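Progress report no. 2, home bathing and toilet aids
Prepared by Ubaldo Dal Bello for the Histbridge fund
May 4, 2024

Dear colleagues,

In this period we continued the lending of bath boards, raised toilet seats and clamp-on tub rails to older people in Clurkent. At the end of the period 47 items are in use in 25 homes. In the first report I wrote a lower number of homes, and I must correct it: two couples were counted under one address.

The Plidomness tub rail gave us the most work. The clamp closes well on steel tubs, but on the thicker acrylic tubs the pad does not reach the outer wall. We have taken back four rails from such homes and gave bath boards in their place. Abdel Rahman has now made a measuring card, which the visitor takes along before any rail is promised. I attach a copy to the paper version of this report.

Of the raised seats, 21 are the model with arms and 17 are without. People with knee pain ask almost always for the arms. In three homes the bathroom was too narrow for them, so we mounted a wall bar next to the toilet instead.

Training of the visitors is finished, except the part about cleaning and return of used items. I planned it for the spring, but the storage room had no hot water for some weeks and it was not possible.

Spending is within the plan. Only the cost for replacement rubber feet is higher, and I ask your permission to move the unused travel money to this line.

The next report will come in August.
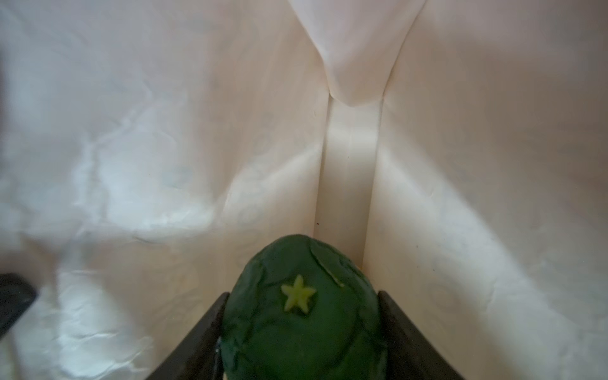 With it I will send the list of returned items and the answers from the user survey, which is still open.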